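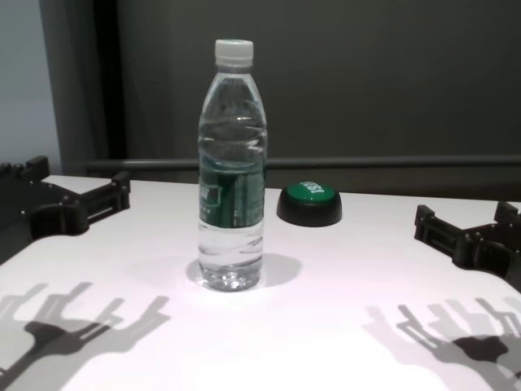 Fig. 6. Water bottle and push button on a white table.

6. Claiming missing miles

Undska keeps its own record of what each trip should have earned and compares it with what the airline posted. The airline will tell you this comparison is unnecessary. Run it anyway.

Before you start

You need your ticket receipt, your boarding passes and the login for your frequent flyer account. Keep the boarding passes until the miles post. The Redbridge help page says paper passes are no longer required for a claim. The claim form on the same site has a required field for uploading them.

6.1 Enter the trip

1. Open Trips and choose Add Past Trip.
2. Type the 13-digit ticket number from your receipt. The six-character booking code won't work in this field.
3. Enter the fare class for each flight. This is a single letter, and it may differ between your outbound and return flights.
4. Under Program, choose the account you asked the airline to credit. If your number was dropped at check-in, choose it all the same and tick Number Missing.
5. Select Save. Undska shows the expected miles in gray.

Note: Gray figures come from the earning chart saved on the day you bought the ticket. If the airline has replaced its chart since then, both versions are listed. Airlines like to apply the newer one, and the newer one is seldom the generous one.

6.2 Compare what posted

1. Wait 8 days after the last flight. Claims sent earlier tend to be closed without an answer.
2. Go to Compare and choose Refresh.
3. Look at the Difference column. A red number means you were shorted.
4. Select the red number to see which flight caused it.

A typical result: expected 450, posted 264. The usual cause is a partner flight credited at a lower rate than the one on the chart. The program may call this an adjustment. Claim it as missing.

Caution: Don't accept a goodwill credit while a claim is open. Some programs treat it as full settlement, whatever the agent told you on the phone.

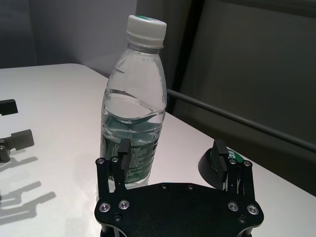
Partner earning rules are where most claims fail, so read them before you write a word to customer service. Look for the list of excluded fare classes, which is often in a footnote under the chart. Programs put the bonus in the headline and the exclusions in fine print, where few people go looking with any enthusiasm. Copy the exact sentence into the Evidence box along with the date you read it, because the page may say something else next week.

6.3 Send the claim

1. From the trip page, choose Build Claim.
2. Check the name. It must match the ticket, including accents. An account opened as Goncalo and a ticket issued to Gonçalo Cordeiro can be enough for an automatic refusal.
3. Attach the receipt and boarding passes as a single file.
4. Leave the message short. Two sentences will do.
5. Choose Export, then upload the file on the airline's own form. Undska can't send it for you.
6. Paste the case number into Undska and set a reminder.

Note: "We have received your request" is the only reply some programs send. Undska does not count it as a response and the reminder stays on.

6.4 If the claim is refused

Ask for the rule by number. Then choose Reopen and attach the refusal. With the Clelex partner program, expect roughly 80 days before anyone looks at it a second time, despite the shorter period on its website.
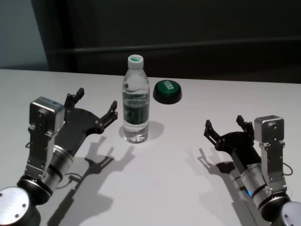

Loïc Guérin wrote to us that this section is too gloomy, that his last two claims were paid in full on the first try, and that readers should call before filling out anything. We have left the steps as they are. If you do call, write down the agent's name and the time, and add both under Notes on the trip page. A phone promise with no case number can't be entered as a claim.

Section last checked 2/11/24. Earning charts may have changed since.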